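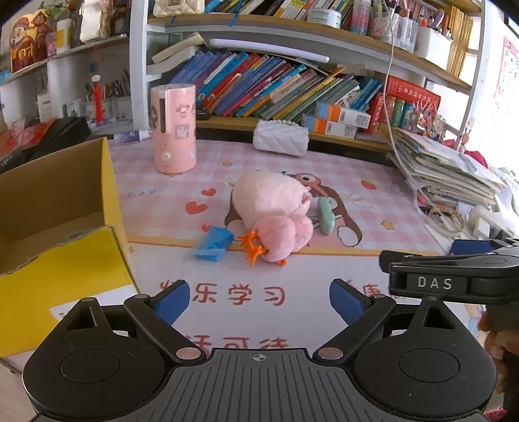
**Figure 1.** Soft toy on the patterned desk mat, with other small items close by.

### 3.2 The desk and its mat

We had meant to keep the desk quite plain, and it was Hye-jin Ko who persuaded us that a desk people really use at home is hardly ever plain, and that we might as well enjoy ourselves a little. So we laid down a printed mat, with pink and white gingham, red hearts and a large cartoon character (Figure 1), and left it there for the whole of February. The toys were then tidied away one at a time, which is a slower business than it sounds! The fluffy pink one with the orange feet was a great favourite, though its colour sits very close to that of the gingham, and we come back to this in Section 4. Frauke Harms set out the toys for each of the 600 rounds, letting them lie on their backs or sides as they pleased, much as they would after an afternoon's play.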